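Making Mobile Games Pay, Session 5: In-app purchases and the shop screen

Welcome back! Last time we looked at paid-up-front games and why a low price on its own rarely brings players in. Today is the bit I look forward to most — the shop inside the game, and how you can build one that players don't resent.

Key terms for today
Consumable: bought, used up, bought again (coins, lives, energy).
Durable: bought once and kept (a new level pack, a costume, the removal of adverts).
Soft currency: earned by playing.
Hard currency: usually paid for, sometimes handed out in tiny amounts.
Sink: anything that takes currency back out of the game.

Worked case: Kadby
Kadby is the little farming puzzler from your reading pack, made by Flalex. At launch it had 141 items in its shop. Have a scroll through the list in the pack and see how long you last! Most of them were consumables, priced in gems, and the gems came in bundles that never matched the prices. A hat cost 300 gems and the nearest bundle gave you 250, so you bought two and were left with 200 you couldn't spend on much.

The April update cut the shop to 12 items. Gems went altogether, durables moved to the top of the screen and every price was shown in real money. I love this redesign. You can read the whole shop without scrolling, and a new player can tell at once what is decoration and what changes the puzzle.

Compare it with Rendano, the racing game we played in session 2. Rendano keeps two currencies but has very strong sinks (tyres, fuel, entry fees), so soft currency stays worth earning all the way to the final cup. Both approaches can work — look at what the player is doing in the minute before they open the shop.

For the seminar
Read the Carroll case notes, pages 5 to 12. Pick one free game you play yourself and sort its shop into consumables and durables. Bring a rough sketch of the shop screen as you would redraw it, on paper please, any size. We'll pin them all up and have a good argument about them. 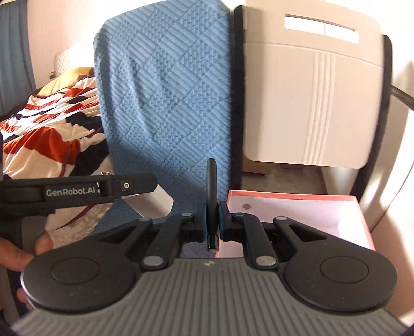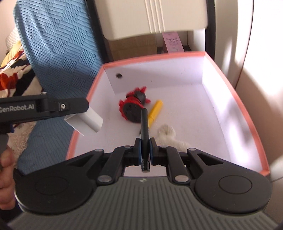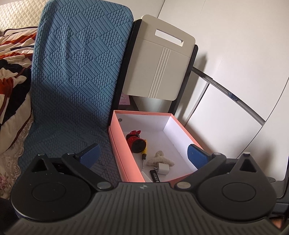

Should a small game with only one level pack to sell bother with a hard currency?

Leave it out and show the price in real money. A hard currency starts to earn its place when there are lots of small things to buy at different prices, and with a single durable it only adds an extra step between the player and the levels.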